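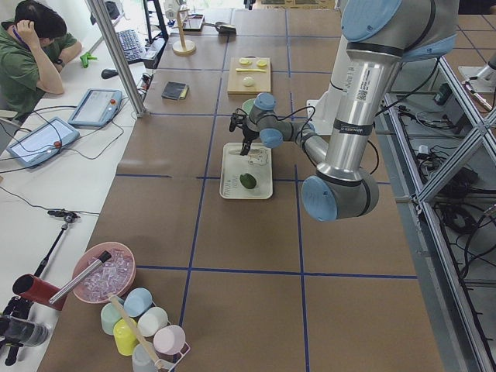 Drinks station, taped table, arm over the tray

Hand guiding or remote for teaching a scoop?

rweldu
Started on the Tunstall drinks task and I'm having a blast! First 25 demos were hand guided, and now I'm trying remote control. The wrist view makes lining up on the tape so much easier — I should have switched sooner. 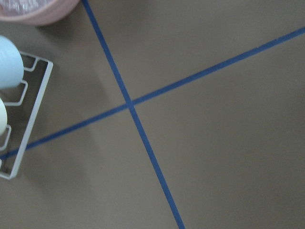
gritden_99
Disagree on remote. You lose the feel of the scoop biting into ice, and your demos get timid. I'd push the arm by hand until you hit 125.

rweldu
Fair, but my hands kept wandering into the camera view when I guided it. Remote keeps every demo clean, and I love how smooth the reach is getting. 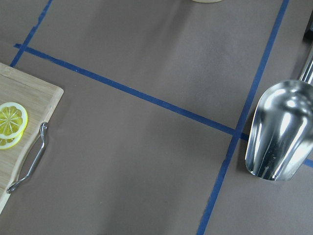 I'm also moving the scoop to a new square every 2 demos so the policy doesn't memorize one spot.

Drescombe
Do that with the cups too. And slow down before the grasp!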